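Kustine Sorting Room, progress report, August
To: Moataz Badawi, Drollmont Fund
From: Sosina Dinsa

Moataz, sorry this is short, writing between deliveries. Headings are the ones from your form, more or less.

Where we are

Intake: 348 boxes of donated electrical bits in from the Kumau warehouse. Target for this stage was 500. So behind, but the last truck from Kumau came half loaded and that was out of our hands. Next one is promised for the end of the month.

Opened and sorted: 303 of those. The rest are stacked by the door with the labels facing out, which took two goes.

Kits: first batch of 17 gone out to the Sqalli evening course. They wanted more breakers and fewer capacitors. Noted. Second batch waiting on bags.

What changed since last time

Dropped the deep bins. Things went to the bottom and stayed there. We are on shallow plastic trays now, blue and red, rounded corners, easy to wipe out. Small quantities per tray. Slower per box but far fewer mix-ups at the bagging end, and people can see what they have without tipping it out.

Brown paper on the tables. Was skeptical. It stops small parts skating off the white tops and we can write on it. It does wrinkle and the edges curl up, so it wants replacing more often than I budgeted for. See money, below.

Tape and bags no longer share a tray with components. Tape kept getting buried under switch boxes. Tape goes in red, parts go in blue, that's the whole rule. It's on the wall now.

Switch boxes (the ON/OFF push button kind) get the label checked before bagging. If the warning label is missing or unreadable it goes in the reject crate, no arguing. Same for breakers with a cracked lever. Capacitors: leads straightened only if they need it, otherwise leave alone.

Not done

Written guide for the sorters. Half a draft. The breaker section is fine, the relay section is a mess becuase we keep getting types we haven't seen before.

Shelving along the back. Quote came in too high, asked for another.

Stock sheet is still two spreadsheets. I know. Will merge before the next report.

Table set-up, mixed parts in the blue tray:
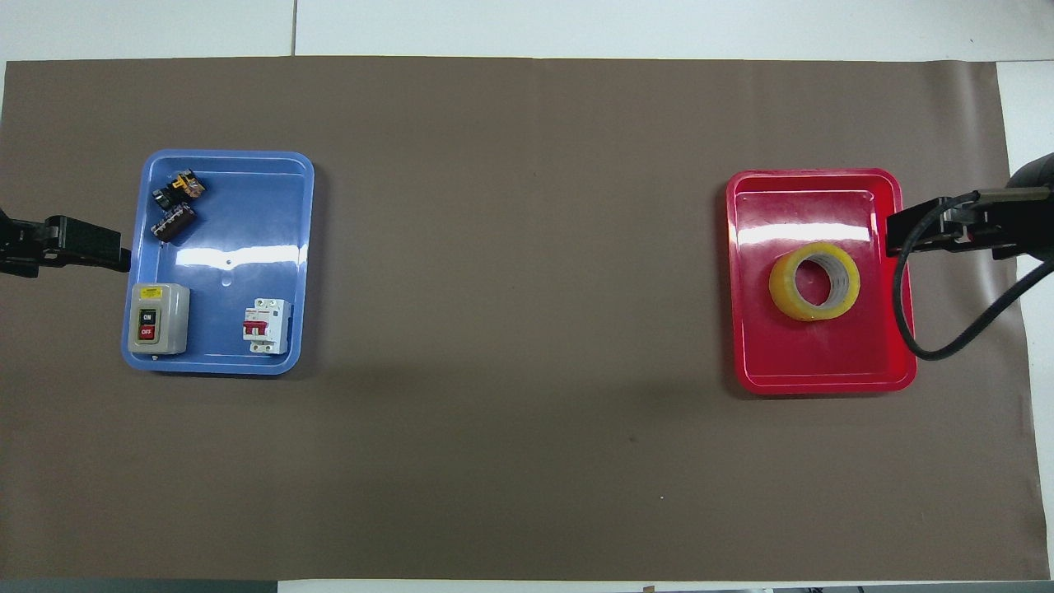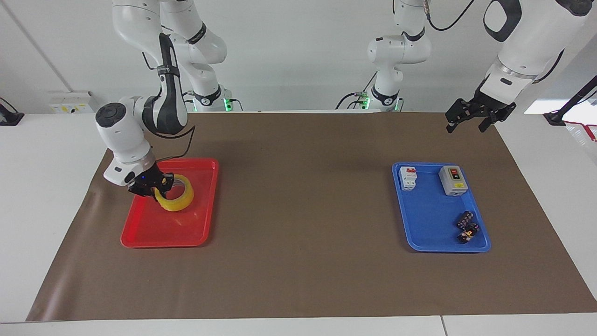 Money

Paper is over. Trays are under, got a good price on the second lot. Bags on budget. Transport will go over if Kumau keeps sending half loads, I would like to move the shelving money across to cover it and do the shelves next stage. Can you say yes or no to that by email, doesn't need a form I hope.

Nothing spent on training yet. The line stays where it is until the guide is finished.

Next

Finish opening the boxes by the door. Second batch of kits to Sqalli, with the extra breakers. Relay section of the guide, even if it's only one page to start. Get the reject crate emptied, it's full and the recycler has not rung back, have left two messages.

Also the signed partner letter from Sqalli is still missing from you're copy of the file, I have it here and will scan it tomorrow morning.

Call after 3 pm if anything is unclear, mornings I'm on the floor and don't hear the phone.

Sosina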